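Teleop demos for a push-button microwave door: the arm keeps stalling on the button

Posted in Arms and Grippers, 06/04/2025
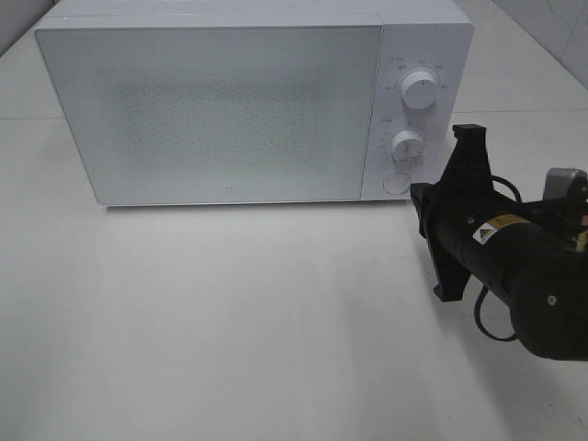

Guilan Yao

Hi all, I've been at this since February and I'm stuck on what should be the easy part. I'm recording demos by remote control with a Lernent leader arm, and the task is one line long: open the microwave. There's no handle on mine, just the round button at the bottom of the panel with the two knobs above it. So the arm has to come in, push the button, back off, and let the door swing.

I can do it by remote maybe half the time. The other half I either land on the white plastic next to the button, or I hit the button but so slowly that it goes in and comes out again and the latch never lets go. Then I get annoyed and jab at it, and the whole microwave slides back on the table. I've kept 8 clean runs out of a whole evening, which feels pathetic. The policy I trained on them (and on some messier ones, I'll admit) goes to the right neighborhood, hovers in front of the button, and sits there forever. It looks like it's thinking about it!

Things I've tried: slowing the leader arm down to half speed, closing the gripper all the way before I start, and putting the camera feed on a bigger monitor. Closing the gripper helped a bit. Should I give up on remote control and just push the arm through it by hand? And do I really need hundreds of demos for one button?

Detlef Vogler

The hovering is you. I don't mean that rudely, mine did exactly the same with a Buschmann dishwasher door. When you drive by remote you can't feel the button, so you creep up, stop, look at the monitor, wiggle a little, and then push. Every demo has that pause in it, and the policy learns that the right thing to do near the button is nothing. Open your recordings and look at how many steps the arm is sitting still. In my first batch it was 1,809, and I cut nearly all of them and retrained on the same runs. The stall mostly went away.

For the push itself, pick one finger and one contact point and stick to it in every single run. Fully closed is good. If you sometimes poke with the upper finger and sometimes with both, it'll learn the average of the two, and the average is the plastic next to the button. Aim for a spot a little behind the face of the button, so the arm goes through the motion at a steady speed and doesn't try to stop on the surface.

And please pin that microwave down — I use a strip of rubber shelf liner under the feet and a block screwed to the table behind it. If it slides even a little between runs you're teaching a moving target without meaning to. Move it on purpose later, once the fixed position works.

By hand or by remote, either is fine. By hand you do feel the click, which is lovely, but on my arm my sleeve ended up in the camera view in half the runs and I had to throw them out.

Roretero

just get more data. we did 3,500 for a drawer and it was solid

Brernero

You don't need 3,500 for one button on one microwave, come on. I'd do Detlef's trimming first and then record another 50 or so with the start pose changed a bit each time.

One thing I'd add is to record some recoveries. Start the arm already too low, or off to the side of the button, and show it backing up and trying again. I did 4 of those in a sitting and thought it was a waste of time, but they made more difference than the next batch of perfect ones. Also check that your recording runs until the door has popped. I used to hit stop the moment I felt pleased with myself, and the arm learned to touch the button and quit.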